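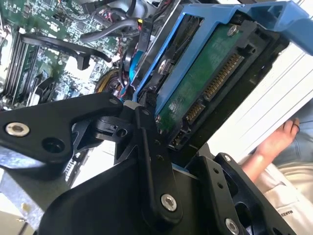
A gripper at the drive bay of a desktop computer at Hustel's Plillaldale site.

Computer recycler Hustel has put robot arms on its dismantling benches in Plillaldale, where staff took in 871 desktop machines in October.

The arms are there to help with hard drives and cables, the jobs that staff said were hardest on their wrists. Workers still open the cases, check each machine and decide which parts can be sold on.

All 25 people on the benches keep their jobs and pay. So far 13 have been trained to run the arms, and the rest will follow.

"I used to go home with sore hands," said bench worker Gunhild Vigfúsdóttir. "Now I spend more of the shift on testing."

Press contact: Esben Juhl, Hustel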